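# Laundry corner: knitted things, and where to put them

Last month I wrote in this newsletter about shirts, and several readers wrote back that shirts are easy and I should please do the difficult things. So in this issue we fold knitwear. I mean ribbed tops, thin pullovers, and everything else which grows longer when you look at it wrongly.

First a word about the surface. Many of us in the Banard building have no table big enough for folding, and the drying room has only the narrow shelf. I fold on the bed. It has the right height for me if I stand with my knees against the side, and a bedspread holds the cloth better than a smooth table does. A quilted one is the best, as the stitching makes a little grip and a sleeve stays where you put it. The one disadvantage is a strong pattern. On large flowers in pink and orange you lose sight of a dark sock very quickly, but a white ribbed thing you can always find.

The second word is about the rail. I keep a clothes rail on the wall behind the bed, and before I begin I decide what hangs and what lies. Jeans can hang. A quilted garment should hang, because folded it takes half a drawer and comes out with a line across it. Anything with a drawstring I hang also, with both ends of the cord pulled to the same length, otherwise one end disappears inside and you spend your evening with a safety pin. Knitted ribs are the opposite case. On a hanger the weight pulls them down and the shoulders get two small horns, which do not go away with ironing. Knitted ribs must lie.

My own habit is to bring the piece to the near side of the bed, let the edge come over the front, and take hold of the fold there before I lay it flat. Hold it by the fold and not by one single layer. If you pull one layer, the ribs open like a fan and the hem becomes wavy.
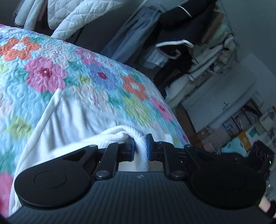 Casarero does not agree - the knitting group of that name on the second staircase wrote to me that nothing with ribs should ever go over an edge, even for a short moment, and that they roll everything from the hem upwards, on a towel, with the sleeves inside. They say a rolled pullover takes less space and shows its colour in the drawer, so you do not need to lift out five others to reach it. They also asked me to print that the towel must be dry.

I tried it for two weeks. For thin tops I think they are right, and my drawer looks better than before. For thicker ones the roll was so fat that the drawer did not close, and I went back to folding. About the edge I have not changed my opinion. A short hang over the side of the bed did no harm to any of mine, but I would not leave a heavy one like this while I go to make tea.

So, the folding itself, as I do it for a long-sleeved ribbed top:

1. Lay it with the front down and pull the hem straight with two hands, a little at a time, from the middle to the sides.
2. Follow the direction of the ribs with your palm, from the neck to the hem. Never across.
3. Bring one side in by a third, and turn the sleeve back so that it lies along the fold. Do the same with the other side.
4. Now fold from the hem to the middle, and once more to the neck. For a short top one fold is enough.
5. Turn it over and leave it for a moment under your hand. Do not press hard.

Step one is the one that people jump over. A ribbed top comes from the basket as a small heap, with the long folds running from corner to corner, and if you begin to fold at this stage all the diagonal folds stay inside and you will wear them in the morning. Take two corners and shake once, gently. Then lay it down again and look for the side seams. When both seams are where they should be, the rest is quick. It also helps if a second person holds one end while you straighten the other. My family complains, but it is a short work.

Fluffy things I put to one side of the bed and leave them until last, above all when white clothes are in the same load. The fibres like to travel, and a dark fibre on a white rib is only removed with tape. I fold all the white pieces first, carry them away, and then begin with the fluffy ones. 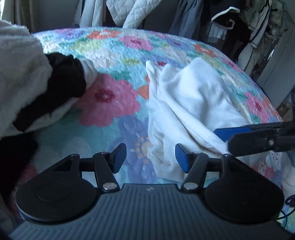

*White rib on the flowered bedspread, lying crumpled.*

Two practical notes for the end. The Dalto machine in the cellar has again its short wool programme at 30 degrees, and it is possible to add the slow spin, which I recommend for all knitted pieces. The drum should be half full at most. Please also take your things from the Kozłowski dryer when the programme has finished, because the next person will put them on top in a heap, and you have seen above how much work it is to get the folds out.

In the December issue I will write about fitted sheets. If you have a method which works for one person alone, please put it in the newsletter box at the entrance. Drawings are welcome, also bad ones.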